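The night shift at Horthorpe was just me, a vending machine that ate quarters, and Plurngate, which was the name we gave the policy once it had outgrown its version numbers. I'd start a batch at midnight, put my feet up on the space heater and watch it try to cross rooms that didn't exist.

The idea was simple enough to explain to my mother (I tried, twice). We'd train it with the lights turned way down, walls nearly black, and see if it learned to trust its own mistakes. Every time it got stuck it had to guess why before it was allowed to move again. The guess got scored, the move didn't. My whole method was in that one line, and I was so proud of it!
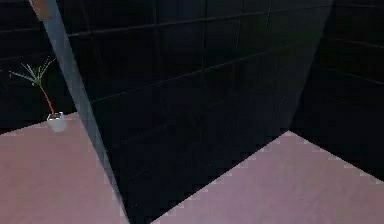
Arancibia wrote in the shared notes that scoring the guess only taught it to be a good talker, and that I ought to run the same rooms with the guesses shuffled before I got too attached. I was already attached. I ran the shuffle anyway – 2437 episodes of it, while I ate peanut butter crackers and sulked.

With the real guesses it finished 957 of them. With the shuffled ones it finished so few that I thought the logger had died, and I went and jiggled a cable like that would do anything.

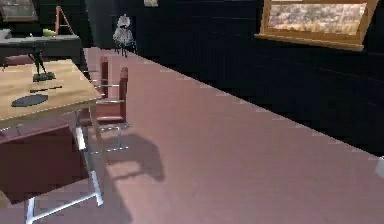
So I wrote back, very polite, no exclamation marks, and attached the curves. Then I did the dumb thing and kept reading the guesses, all the way down, past the ones I needed. Most were what you'd expect. Blocked left. Turned too far. Then at 5 in the morning I hit one that said "waiting," and the one under it said "waiting" too, and there were 6 in a row like that. We'd never put that word in as a reason for being stuck. I looked it up in the Jorkisura word list we'd borrowed and sure enough it was in there, way at the bottom, between "wall" and "wedged." 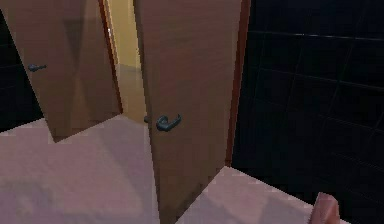 I replayed that episode until the heater clicked off. I kept telling myself a word in a list is only a word in a list. But both doors were open, and there was that yellow wall showing in the gap between them, the one warm-looking thing in all that black tile, and it had picked "waiting" and stayed put. I didn't score it. I left the box blank, typed my initials next to it, and went to see if the machine would take a dollar bill.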